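Drenex Campaign Planner - email and social scheduling for small shops

I built Drenex when I was doing the marketing for my brother-in-law's shop in the evenings and kept losing track of which email had gone to whom. It's one calendar, one contact list and one page of results, and I still use it myself every morning (with toast, usually).

You write your newsletter once, pick your list, and Drenex cuts it down into posts for the social accounts you've linked. You can change every one of them before they go out - please do, they read much better with a bit of you in them! There are 22 layouts to start from, and you can save your own.

The part I'm proudest of is the quiet list. If someone hasn't opened anything in three months they get moved over there, and you decide whether to send them a last hello or let them go. 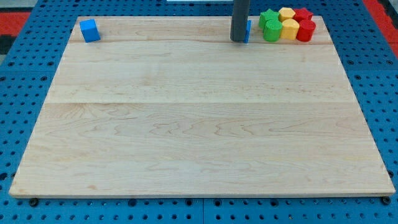
Lai-ching Hsieh wrote to me in June that the quiet list had frightened her at first, as she'd watched half her subscribers slide into it, but that her Zarley newsletter now got more replies than it ever had with the full list, and could I please make the button bigger. I have made the button bigger.

What you get

Solo: one user, four linked accounts
Team: up to 20 users, shared calendar, approvals

Both plans import contacts from a spreadsheet or straight from Bomimex. If your columns are in a muddle, send me the file and I'll sort it out for you.

The next update goes live on 27th November and adds a proper undo for scheduled posts. Existing customers get it without doing anything.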